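Section 5: Fitting the dividers and setting up the bin

Welcome to the part of the Gokine guide most people skip, and the part our help line hears most about. Allow a cup of tea's worth of time. No tools are needed, and if you have gone to get some, please put them back.

Before you start

Take everything out of the carton and peel the film off the bin and the divider panels. The film is the same colour as the plastic, so run a fingernail along an edge to check. Eduardo Abella, who wrote the first edition of this guide, used his own bin for a fortnight with the film still on and described the finish as "a bit crinkly".

Work on a flat table. A bed is not a flat table. Neither is a lap.

5.1 Fitting the dividers

1. Stand the bin on its base with the long side facing you.

2. Wipe the inside with a dry cloth. Moulding dust collects in the divider channels and makes the panels squeak on the way down.

3. Pick up the first divider and find the small step in its top edge, near one end. Turn the panel so the step is up and to your right.

4. Line up both ends with a matching pair of channels and lower the panel until it touches the bottom. Keep it level. If one end goes down first it will jam, and you will be tempted to thump it.

5. Do not thump it. Lift it out and go back to step 4.

6. Fit the second divider behind the first in the same way.

Note: The dividers run parallel to the front wall. They will not go in crossways, although we have received a number of letters on the subject.

With both panels seated, give each one a gentle wobble. A little movement at the top is normal. If a panel leans like a fence after a storm, one end is in the wrong channel.
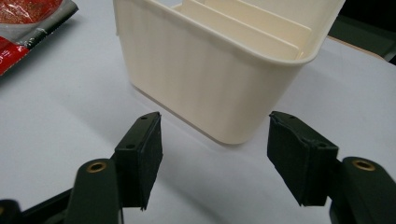
Spacing is a matter of taste and of what you own. Narrow compartments suit envelopes, seed packets, takeaway menus and the instruction books for appliances you no longer have. If you want a wide compartment, move the rear divider back a channel or leave it out altogether and store it somewhere sensible, where you will never find it again.

5.2 Filling the bin

1. Put the tallest items at the back and work forward.

2. Fill each compartment until the contents stand up by themselves, then stop. You should be able to slide a flat hand in beside them.

3. Label the compartments if you share the house with anyone. Labels go on the divider, below the top edge. "Misc." is permitted once per bin.

CAUTION: Do not lift the bin by a divider. The dividers are not handles. Lift with both hands under the rim.

CAUTION: Keep the bin away from heaters, stovetops and the back window of a parked car. The plastic will soften, and it does not go back to its old shape when you apologise.

5.3 Cleaning

Slide the dividers straight up and out. Wash everything by hand in lukewarm water with a little dish soap, rinse, and stand the bin upside down to drain. Avoid scouring pads, which dull the finish. Ballpoint ink will usually come off with patience. Permanent marker lives up to its name.

5.4 Spare parts

Replacement dividers are sold singly. Quote part 200 when ordering. Dividers from the Brotico range look much the same and are slightly too wide, a fact you will discover at step 4. Arnel Galang looks after spares and answers the phone every day but Sunday.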